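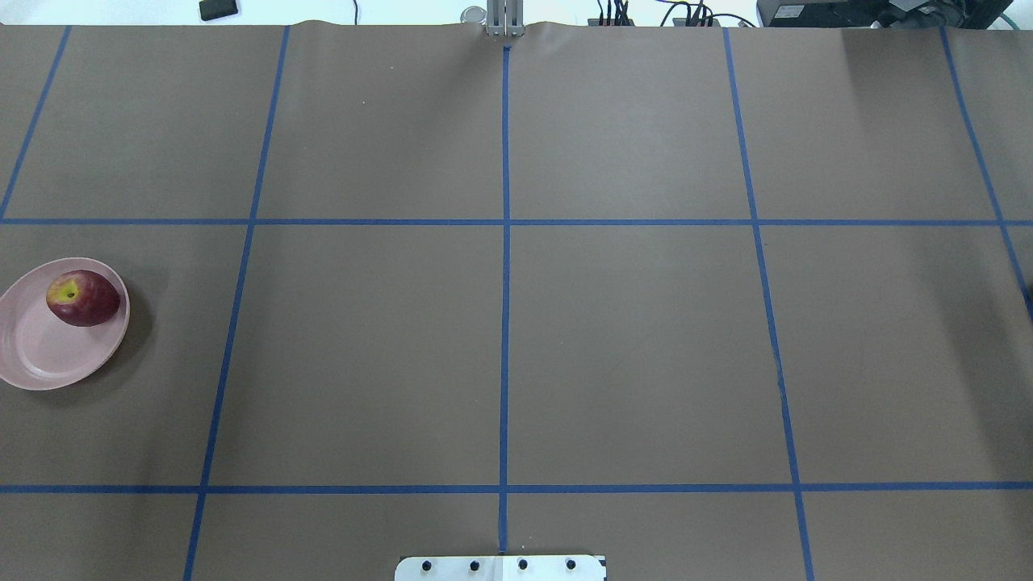
29/08/2024, used stock prep, Grumlow yard

Nordin hatchback, trade-in, stood on the lot since March. Priced at 1499. Battery flat again, 3 volts across the terminals. Charged overnight, then load tested: fails. Replacement ordered from Hiseck.

Offside front tyre down to the wear bars. Swapped for a part-worn, Tilis, 13 inch. 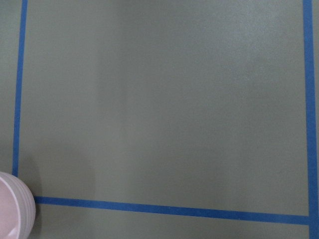
*1 min read*

Brakes: rear shoes fine, handbrake travel too long. Adjusted at the lever, still uneven side to side. Strip the nearside drum before it goes back out front.

Budget for the whole job is 400. Tyre and battery leave enough for a cable if it needs one. MOT history still to print for the windscreen pack.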